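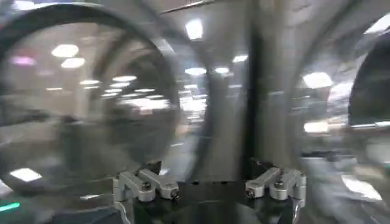
From: Marcelino Pacheco
To: hinlow-arm list
Date: Fri 24 November
Subject: Re: [hinlow-arm] gripper slop and the wrist cable

Sebastião Camargo wrote:

> I had the arm on the back bench last night and ran the pick routine with the
> foam blocks. It works until the arm has been swinging between the two trays
> for a while, then it starts closing to one side. The left finger gets there
> first and pushes the block into the right one. If I power down and home it,
> it's fine again for a bit.
>
> I can wiggle the left finger by hand with the servo holding. The right one
> hardly moves. Is that the linkage bars or the gears underneath? I didn't want
> to take the base apart without asking, as I wasn't there when you put it
> together.
>
> Other thing. On the long swing the wrist cable goes tight just before the end
> of the move. It hasn't pulled out yet. Can we slow the swing down until
> somebody reroutes it, or will that mess up the timings you set in October?
>
> Last, does anyone have the bolt sizes written down? The sheet in the drawer is
> for the old gripper.
>
> Sebastião

Taking these in order.

The slop is most likely at the bolt in the middle of the left linkage, where the bars fasten to the bracket. I had the same thing when I first assembled it. That bolt is a pivot and it should not be clamped down hard, so the nut has to be a locking one. When I built the gripper I ran out of locking nuts and put a plain one on the left side with a drop of threadlocker. I meant to go back and change it and didn't. If the nut backs off even a quarter turn, the pair of bars can lean and the finger gets the play you're feeling.

To check it, power off, hold the bracket still with one hand and rock the bars up and down with the other. If the bolt head tips as you rock, it's the nut. If the head stays put and the bars still move, the holes have worn and we need new bars. Look at the small pin at the inner end too. The left pin was a looser fit than the right from day one, and I don't think it's enough to cause this, but I wouldn't swear to it.

I'd leave the gears alone for now. If they were skipping you'd hear it, and homing would not fix it the way you describe. What homing does is close both fingers against each other and set zero from there, so it hides whatever slop was there at that moment. Then the play comes back as the arm moves.

If you do have to open the base, take the brackets off first, both of them. The black cover won't lift with the brackets on. It will feel like it's about to, and that's how I cracked the last one. There's a spare cover in the Plastum bin under the printer, with the small parts taped to the inside of it.

For the nuts, I ordered a bag from Stomau last week and they are in my locker. The combination is the same as the tool cabinet. Take what you need and use a fresh one every time you take the pivot apart. Tighten until the bars just start to drag, then back off until they swing under their own weight. The two sides should feel the same. If you can feel a difference with your fingers the gripper will feel it too.

On the cable. Yes, slow the swing down, please do that today before anyone runs it again. The setting is in the file called moves, under the tray-to-tray entry. It's at 77 percent now. Put it at 50. The timings from October will be off, but only in one place: the gripper waits 822 milliseconds after the arm reports it has arrived, and that wait starts when the move ends, so it doesn't care how long the move took. The one that will be wrong is the conveyor start, which I lazily put on a timer from the beginning of the swing. Comment that line out and start the conveyor by hand for now.

I would like to keep the slower speed for a while anyway. At the faster one, almost nothing the wrist camera sees between the trays is usable. The gripper itself stays sharp enough because it moves with the camera, and the rest of the room is smeared out. For the pick that's fine, we only look once the arm has stopped. But I've been trying to use the frames along the way to tell whether a block has been dropped, and for that all I need is the gap between the two fingers. I first tried comparing the whole image before and after and it was hopeless. The ceiling lights alone turn into long streaks and swamp everything. Now I crop to the strip between the linkages and look only at that. With the gripper open and nothing in it, the strip is just blurred background, and with a foam block in it you get one flat patch of color that doesn't change from frame to frame. So the test is how much the strip changes over a few frames. It has been right on every run I've watched with the blue foam. With the gray foam it's less sure of itself, and I haven't tried the clear bottles at all.

If the left finger is sagging, that crop will be off too, so tell me what you find and I'll redo it after the nut is changed. The crop values are hard-coded. I know.

Rerouting the cable: my plan was to bring it out the side of the wrist and leave a loop behind the elbow, held with a hook and loop strap at each end. Not zip ties. We used zip ties on the first version and the insulation had a groove worn in it by the time we noticed. The loop needs 65 mm of slack with the arm fully out. I measured that with the old bracket and the new one sits slightly further forward, so measure again before cutting anything. Pimentel sells the same flexible cable by the meter if we come up short. Don't use the stiff stuff on the wall reel, it fights the wrist joint and the arm ends up a little short of where it thinks it is.

Bolt sizes. I don't have them typed up. From memory the pivots are M4 and the bracket screws are M3, short ones, and the long M3s only go in the rear corners of the base. If you put a long one in front it comes down on the servo horn and the gripper won't open all the way. I'll measure them properly when I'm in and put a new sheet in the drawer. Please throw the old sheet out, it has confused two people already.

One request for everyone else on the list who uses the arm. When you finish, park it with the gripper open and pointing up, then cut the power at the switch. It was left closed on a block over the weekend and the servo had been holding the whole time. The case was too warm to keep a hand on. It seems to be working normally since, but I'd like to not find out how many times it can take that.

I can be at the shop on Tuesday after work if you want a second pair of hands for the pivot. If you get to it earlier, go ahead without me and write back here with which of the two it was, the nut or the holes. If it's the holes I'd sooner cut all the bars again as a set than replace only the left pair, and I'd need to get time on the mill for that.

Marcelino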